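4.2 Compression garments and recovery between matches

Claims that tight-fitting clothing speeds recovery in rugby players have traveled further than the evidence behind them. The study most often quoted by club staff, Tello's survey of the Talunville league, collected 1,163 post-match soreness ratings over one season. Players chose for themselves whether to wear the garments. Those who did reported less soreness the next morning, but they also played fewer minutes and were more likely to have used the club's pool. The survey reports no adjustment for either, and we do not think its headline result can be read as an effect of clothing.

The Camden trial is better, though not by as much as its authors suggest. Players were assigned to garment or no garment by squad list, and 258 of the 368 who enrolled in February completed the follow-up. Dropout was heavier in the no-garment group. No attempt was made to blind anyone – hard to do, admittedly, with something a player pulls on himself – and the main outcome was again a soreness score filled in by the player.

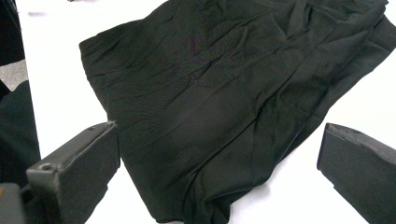
Figure 2. Black fabric, probably a garment, on a white tabletop.

Fit is a further problem. Neither study measured the pressure applied to the leg. Both relied on the size printed on the label, and a forward and a wing may wear the same size with very different results. Mamani's bench tests found that pressure fell by up to a third after repeated washing, which raises the question of what players late in a season were being tested on.

Sprint times, the one outcome in the Camden trial that did not depend on opinion, showed no difference between groups at either visit. The authors put this down to a lack of power. We see no reason to prefer that reading to the simpler one – that the garments did very little. Hernán Tello has since called for a crossover design with pressure recorded at each fitting, and we agree with him on that much.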